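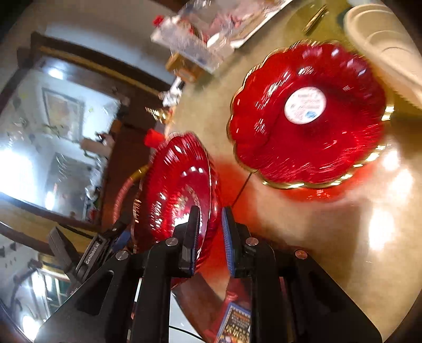
1/ For the last weeks I have been working on the grasp labeling tool at Walldale. Some notes here, maybe useful for other people who write this kind of software.

2/ The task is simple to say: find the moment when the fingers close on an object. With opaque things our old rule was fine. It looked at finger distance, and when the distance stopped changing, it wrote a "grasp" label.

3/ Then came glass plates. A thin rim leaves almost no gap between the fingers, so the old rule could not separate "holding a plate" from "closed on nothing". In the first test set it gave 263 wrong labels. I checked them all by hand, it was a long Sunday.

4/ Second problem is reflections. On ribbed glass the bright streaks move when the plate tilts, and the feature tracker follows the streaks and not the plate. Pose drift looks small in every step, but after 400 steps it is terrible.

5/ What helped: I mask very bright pixels before tracking, and I take the gold rim as a curve to fit. The rim is thin but it has good contrast with red. Thank you to Bendik Åberg for this idea, I was trying to fit the ribs and it was a mistake.

6/ A scalloped rim needs another model than a round one. For now the config has 2 rim types and you must choose by hand. I know, I know. Automatic choice is on my list since January.

7/ The planner side (we call it Caron) now receives the rim curve together with an uncertainty for each point. If the uncertainty near the contact is too high, it asks for a second view before it plans the lift. Slower, but I prefer slow with glass.

8/ Trevor Chan asked why not train on more data and forget the rim fitting. Maybe he is right! We have 2000 clips waiting for labels, and for this I need a labeler which I can trust. So first the boring part.

9/ Still open: a plate lying flat, bottom up. The fit locks on the wrong edge if there is a paper label in the center, because the label is a very clean circle. If you have solved something similar, please write me.

10/ Next I will clean the masking code and move it out of my own branch. The threshold is still one fixed number, and I am not proud of it.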